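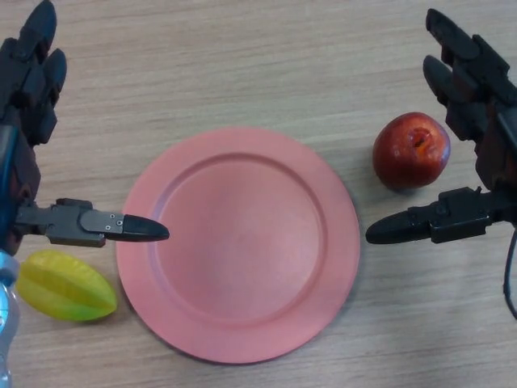
*Plate, apple, star fruit, both hands in position.*

**Budgeting for a second pair of hands - what would you cut?**

**viola_m** - July 23, 2026
We got the go-ahead for another two-arm station at Plandale!! The plan is the same kind of tabletop work as in the photo, and I have $4,000 for the hands and everything that hangs off them. The quote from Jindent is $3,685 for the pair, with cables and mounting brackets. I'm thrilled, but it doesn't leave much. Would you spend it all at once?

**tullio.r**
Congrats! Nice looking fingers. Does the quote cover spare fingertips? Ours wear out long before anything else does, and I'd want a set in the drawer on day one.

**viola_m**
No spares. A full set is $32 a finger, so I could fit a few in.

**arvo_v**
I'll be the grump. For picking up fruit and putting it on a plate, you could buy two plain parallel grippers for $820 and keep the rest for a better camera and a year of repairs. We ran that way at Kanaan and never missed the extra joints.

**viola_m**
Fair, but fruit is only the first month! After that it's jar lids and folding cloth, and I really want the fingers for that.

**lcarbone**
Disagree with Arvo on this one. We bought cheap first and then bought again, and the second order hurt more than the first. I'd get the hands - and budget for cable clips too. I see one hanging loose on the right side in your picture, and a snagged cable cost us a wrist connector.

**arvo_v**
OK, cloth changes things. I still wouldn't go in with no repair money. Ask if they'll sell you one hand now and hold the price on the other.

**tullio.r**
+1 to asking. Atow did that for us, in writing, for 90 days.

**viola_m**
Love that idea. Calling them tomorrow morning, and the clips and spare tips are on the list. Will post the new quote when I have it!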